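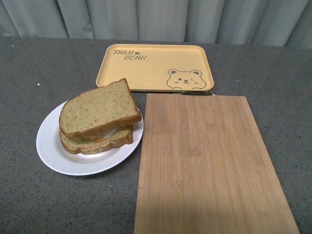
I spent most of last week reading a rulebook for kitchen robots, and I have opinions. It's the Nornance guide, the one Fakent and Marar have both said they'll follow, and the new draft has 423 rules in it. The old draft had 493, so I guess that counts as going on a diet.

My beef is with how those rules are spread out. Page after page is about the arm: how fast it may swing, how hard it may squeeze, how quickly it has to stop when a person leans in. Fine, good, keep all of that! But then you get to the part on serving food, and there are 2 rules. One says the food must not be dropped. The other says the dish must end up "in the designated area."

Well, what's the designated area? Say the job is to put a plate with a sandwich on a tray. I'd call it done when the whole base of the plate sits inside the rim of the tray and stays there if I pick the tray up. The draft would be happy with a plate that has one side hitched up on the rim, because most of it is in the right place. Anybody who has carried soup to a sick kid knows how that ends.
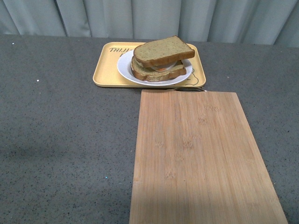
And then there's the sandwich itself. Real ones are messy. The top slice slides off to one side, a bit of egg pokes out, the crust hangs over the plate. A good rule would say: leave it the way you found it, within reason. If the bread was crooked before the move, crooked after is a pass. What I don't want is a test where every sandwich is a perfect foam square, and I know of at least one lab (hi, Orbán folks) that still tests that way. I've written to them twice. They were very polite about it.

I'd also like a rule about the stuff nearby. If there's a cutting board right up against the tray, with its little hanging loop touching the rim, that matters. A tray set down on top of a wire loop rocks. The draft treats everything the robot isn't holding as an "obstacle," something to be missed on the way past, and says zip about checking what's under the thing you're putting down – which seems like the first thing you'd teach a teenager on their first day in a diner. 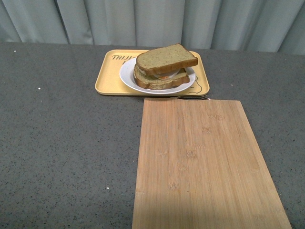
So here's what I'd ask for, and I've sent it in as a comment. Give serving 3 more rules: one for where the plate ends up, one for the state of the food, and one for what's underneath. Write them in words a line cook could read. Have somebody who has worked a lunch shift look them over before the engineers vote.

Will it make the guide longer? Sure, a little. Cut something from the chapter on warning stickers, there's plenty in there. Comments are open through the end of December, and the form takes a few minutes once you find it.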